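Hi Maxence,

You asked for something shorter than last time and I'm going to try, though you know me. What follows covers the Culach hall from the end of the winter up to now, money first and then the room itself.

The money. We had $969 left on the furniture line when I last wrote. Of that, $286 went to Flastell for delivery and for the second lot of chairs, and I'm holding the rest until we know what the lighting is going to cost. The $700 you set aside for paint hasn't been touched at all! I'll explain, because I know you'll ask.

The original plan was to paint the big room white all over, brick included. Then we took the old paneling off the back wall in April and there was this lovely red-brown brick sitting behind it, in much better shape than the survey led us to expect. I asked everyone who came through the door for a week whether they'd paint over it and got a very loud no. So I'd like your okay to leave the brick bare and move the paint money to the hallway and the two restrooms, which need it badly (you've seen the restrooms). If Lestevov has to sign off on that kind of switch, could you tell me who to write to? Last time I sent it to the general inbox and waited a month.

The room is properly in use now. We opened it up as a shared workroom during the day, and people drift in, grab a spot and get on with whatever they're doing. I was worried it would feel like a waiting room with the furniture pushed around, and it doesn't, it feels busy and a bit scruffy in a good way. 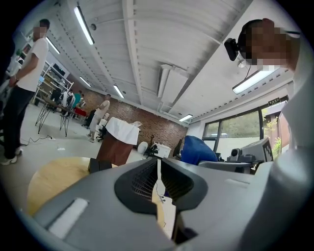 Page last changed: April, 4:10 p.m.

The wooden lectern is the one from the old Bühler reading room. It has ended up in front of the brick with a white cloth over the top, and I've grown fond of it there. I do want to keep it, even though it was on the list of things to sell. We've had two evening talks already and both speakers went straight to it without being asked.

On tables, the ones with the black metal legs are a hit. They look a little spindly, and I had my doubts when you picked them, so consider this my apology. The small round wooden ones are nice to look at but they fill up the second you put anything on them, so I'd stop buying those and put the difference toward one more long table if the budget allows.

The black office chairs were a donation and cost us nothing except an afternoon of tightening screws. They roll beautifully on the light gray floor, maybe too beautifully. I'd like felt or rubber stops for a few of them before the next evening event.

Storage is better than it was. The white metal shelving went up against the side wall and it's already where the screens and the rest of the dark, heavy equipment live. I'd like a second unit next to it. What we still haven't solved is cables. There aren't enough outlets on the side where people want to sit, so black cables end up looping across the floor, and I don't love that. The electrician quoted for 4 new floor outlets and promised to send a revised figure once he's looked under the boards. I'll forward it the minute I have it. If you only have time to push one thing through this quarter, please make it that one.

Other bits, in no order. The heating is fine. The front door still sticks when it rains. The sign is up but the second L in Culach that the printer added by mistake is up too, and they're redoing it free of charge. I still owe you the receipt for the shelving, it's in my other bag.

What I need from you: a yes or no on the brick, the right contact for the paint money, and a rough idea of when the next payment lands so I can tell the electrician something. Come by and see it if you're in the neighborhood, mornings are quieter and I'll put the coffee on.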